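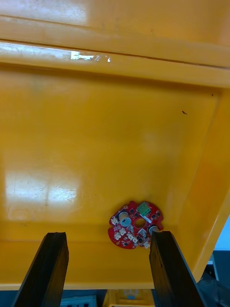

Valentin Thaler wrote on November 26, 2025:

> Do we really need more than 400 demos of the board pick before
> anyone trains on it? Misska got a usable policy out of far less.
> I'd stop now and move the arm over to the Elow parts.

Short answer, yes, I think we do. The Misska set was matte bins. Ours is glossy yellow with the ceiling lights all over it, and the wrist view changes every time somebody shifts the bin a bit. I went through the September episodes last night and most of them start from nearly teh same pose. That's the real problem, not the total.
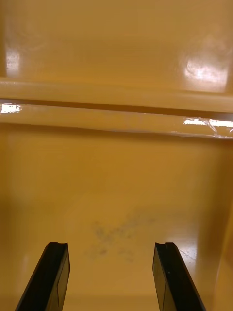 So for the next batch: vary the start. Different height, different corner, rotate the board between episodes. Keep the retries in, don't trim them out. If you bump the capacitors, tag it and go on, we can filter later.

Target is 700 for this task. Misach said 2000, way too many imo, and Kemppainen wants the arm back anyway.

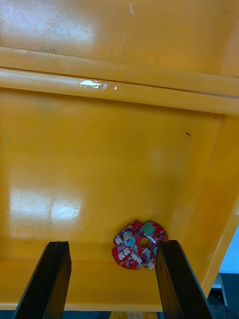
2 min read

Also pls write the task string the same way each time. I found three spellings of "circuit board" in the metadata and had to fix by hand. Scuffed bin is fine to use, dont swap it for a new one halfway thru.

Elow parts after that. Can someone take the late slot?

Raimo Saarinen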